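Home | Browse | Recent changes | Talk
Search this encyclopedia Go

Jostavden

Jostavden is a tabletop robot arm kit sold by Resmont, a small maker of teaching and hobby equipment. It is sold as a single arm or as a pair, and the pair is meant for tasks in which one gripper passes an object to the other. The kit was designed by Kausar Gondal and went on sale in June.

Each arm comes unassembled. The builder bolts the joints and links together, fits the gripper and runs the cables. The single kit costs $800 and the pair $1,765. Resmont gives a build time of 17 hours for the pair.

The standard gripper has two fingers that move along a linear guide. The fingers are 3D-printed with open pockets, and the files are supplied so that worn ones can be printed again — many owners change the shape to suit their own work. A small camera can be mounted at the wrist. 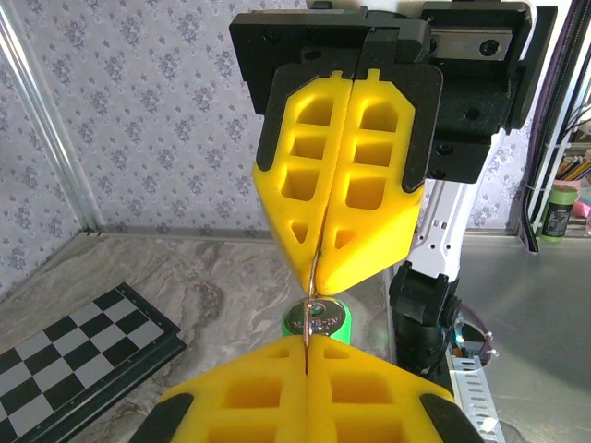 Two-arm setup with yellow printed fingers and a thin wire hook. A round metal disc is attached to the hook.

Thin items such as wire are harder to pass than blocks or cups, as the finger tips must line up closely. The handbook, written by Ama Bawa, gives a chapter to this and suggests slow closing speeds. It also lists 60 practice tasks in order of difficulty.

Resmont offers a paid setup service called Plallstead, in which a technician aligns both arms on the buyer's own table. It is not included in the price of either kit.

Related articles
Giáp (gripper)
Plallstead
Resmont
Robot arm kits
Wrist cameras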